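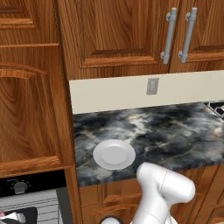
Flimgate 渲染的厨房场景,台面上一只白盘,机械臂靠在台沿。

Wumus 2 试用:一套面向厨房操作的仿真与规划工具

2025-06-27

我们组做家用操作任务的规划算法,原来的仿真流程是自己拼的:物理引擎一套,渲染一套,运动规划再接一套,中间靠脚本传数据。今年换成了 Sedent 出的 Wumus 2,渲染用它配套的 Flimgate,控制接口是 Swati。用了22天,下面按安装、场景、规划、控制、调试的顺序写,最后说值不值得换。

安装

Linux 下用包管理器装,依赖写得清楚,没有遇到版本冲突。装完占79 GB,大部分是材质和场景资源,可以只装厨房包。许可证要联网激活,内网机器需要另外申请离线文件,我们等了几天才拿到。文档里离线激活那一页还是旧版界面,菜单名称对不上,要自己找。

场景

自带287个厨房布局,柜体、台面、墙面的材质可以单独替换。开头那张图里,红褐色木纹柜门配深色大理石台面,石纹和柜门的凸起线条都比较清楚,竖装的银色拉手也能和门板明显分开。对做感知的人来说,这一点有用:木纹和石纹都是分割模型容易出错的地方,旧工具里台面往往是一整块单色,训练出来的模型换到复杂纹理上掉点很厉害。

盘子这类浅色物体放在深色台面上,检测没有难度。难的是浅色台面配浅色餐具,建议把材质随机化打开,默认是关的。随机化的参数写在场景配置文件里,图形界面只能开关,不能调范围,这个设计不太方便。

柜门和烤箱门带关节,开合角度、阻尼可以设。抽屉的摩擦默认值偏小,轻轻一碰就滑出去,我们统一调大了。布料类物体能仿真,但是开了以后速度下降明显,批量跑数据时一般关掉。

规划

规划器分两层,上层排动作顺序,下层算轨迹。上层的任务描述用文本格式写,语法不复杂,报错信息会指到行号。下层支持采样和优化两类方法,可以按动作分别指定。

取放盘子是我们用得最多的测试任务。盘子扁,边沿离台面近,从正上方往下抓经常不成立,规划器要找侧面接近的姿态。Wumus 2 的抓取候选里包括沿盘边倾斜接近的方案,比上一版好用。盘子靠近台沿时解得快,靠近墙面或者夹在高柜旁边时,可行姿态少,求解时间会拉长,偶尔超时。超时以后它会返回最后一次碰撞的部位,这个信息很实用,我们据此发现有一段连杆的碰撞模型设得过大。

上方吊柜也要算进碰撞检查。默认配置里吊柜底沿的安全余量和台面一样,对小臂来说太保守,可以按物体单独改。改完之后,同一组任务的平均规划时间降了大约18%。

控制

Swati 负责把轨迹发给仿真机械臂,也能发给真机,接口一致。位置控制和阻抗控制都有,切换时不用重启节点。日志记录指令值和反馈值,时间戳对齐做得可以。

不满意的是接触阶段。夹爪碰到盘沿的一瞬间,仿真里的接触力会出现尖峰,缩小仿真步长能缓解,代价是变慢。如果控制策略依赖力反馈,建议先做滤波,不要直接拿原始数据训练。Python 接口齐全,C++ 接口缺少批量读取状态的函数,只能循环调用。

调试

回放功能是这次升级里我用得最多的。可以拖到任意时刻,同时看渲染画面、规划树和关节曲线,也可以从那个时刻改参数重新跑。分割图和深度图能与彩色图并排显示,检查标注很快。

视角有一个小问题:机械臂靠近相机时容易挡住下方柜体,自动选视角的功能没有考虑遮挡,需要手动加第二路相机。另外,回放文件体积大,没有自动清理,长时间跑任务要留意磁盘。

优点
场景材质细,关节物体可直接用
规划失败时给出碰撞部位
仿真与真机接口一致
回放功能完整

缺点
接触力有尖峰
随机化范围只能在配置文件里改
离线激活慢,文档没跟上
C++ 接口不完整

适合谁

已经有规划和感知代码、需要大量厨房场景做测试的团队可以考虑。主要研究接触力或者柔性物体的,目前版本不够用,可以等 Sedent 计划在10月发布的更新,发布说明里提到会重写接触求解部分。只做简单桌面抓取的,用免费工具就够了,没有必要为场景库付费。

我们已经把取放和开门两类任务迁过来,布料相关的任务仍留在旧流程里。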